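Search this site
Search questions, tips, people
Print this page | E-mail to a friend

Is resealing a marble countertop every year really necessary, or is it a sales pitch?

Posted by Osvaldo Brito, 7 Jun 2026

We moved into a house in Masville last August and inherited a marble kitchen counter, white with gray veining. I didn't choose it and I'm not sure I would have. The previous owners left a folder with a receipt from a company called Pencombe, who charged them $471 to "strip, condition and seal" it. There's a sticker under the sink saying the next treatment is due in twelve months.

I called Pencombe and the woman on the phone told me that without yearly sealing the stone would be "at serious risk." I asked what the risk was and she said staining. I asked whether sealing would stop lemon juice from marking it, and she said they recommend the full protection plan, which isn't an answer. The plan is $259 a year if you sign for three years.

Then I went to the hardware store and a guy there sold me on a bottle of Edex stone sealer and said any adult with a rag can do it. He may be right, but he was also selling something.

What I want to know is whether the stuff does anything, how I can tell if I need it, and whether there's any reason to pay a crew. I already have two dull spots near the stove that I suspect are from vinegar. Please don't send me links to companies that sell sealer. I've read those.

Dulcie_R

Sealing does something, but less than the people selling it let on. It soaks into the pores and slows down oil, wine, coffee and so on, so you get more time to wipe up. It does nothing at all for acid. Lemon, vinegar and tomato react with the surface of the stone itself, and the shine goes. That's etching, and I'd bet money that's what you have by the stove.

As for when, forget the calendar. Put a spoonful of water on the counter in a few places, especially near the sink, and leave it for fifteen minutes. If the stone underneath goes darker when you wipe it off, it's drinking water and you could stand to seal it. If it looks the same as before, leave it alone. I've had my counter nine years and sealed it twice.

If you do it yourself, wash it with plain dish soap, rinse, and let it dry overnight. Wipe the sealer on, wait however long the bottle says, and buff off every bit of the extra. People skip the buffing and end up with a hazy film, and then they call somebody like Pencombe to take it off. Try a hidden corner first. Keep the window open too, some of them stink.

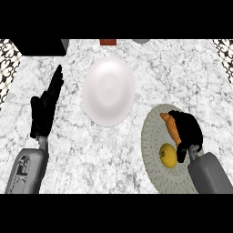
Marguerite wrote in underneath that the water test fooled her, because her counter already had a layer of old sealer and wax sitting on top and the water just beaded up for months while the bare patch behind the faucet went dark. So test more than one place, and don't trust a bead of water on a surface that feels slick or greasy.

Fair point, and I should have said so. If it feels waxy, find out what's on it before you add anything.

For the dull spots, marble polishing powder and a damp cloth will fix light ones on a polished finish. If your counter is honed (matte), don't use it, you'll get a shiny circle that looks worse than the etch did.

tilebythebay

Get it done professionally. Marble is expensive and you will ruin it. My brother-in-law paid $2,000 to have his redone after he used the wrong cleaner.

Hollis K.

I don't think the answer above mine follows. The wrong cleaner is a different problem from a skipped sealing, and $2,000 for one doesn't prove anything about the other.

I got three quotes a couple of years back. One outfit, Verschueren, came out, did the water test in front of me and said it didn't need anything - the only one of the three that looked before naming a price. Another quoted $4,000 to regrind the whole kitchen over a few etch marks you had to crouch to see. I said no and bought cutting boards.

Before you sign for three years, ask Pencombe to put in writing which stains are covered and whether etching is. Mine wouldn't. Also ask what product they use. If they won't tell you, you can't match it or remove it later.

I'm less sure than Dulcie about the polishing powder. It worked on one of my spots, and the other came out a bit patchy. Start with whichever mark you can live with.

Print this page | E-mail to a friend

We use cookies to remember your settings. By continuing to use this site you accept our cookie policy. OK

Get the weekly home tips newsletter. Enter your e-mail address. Sign up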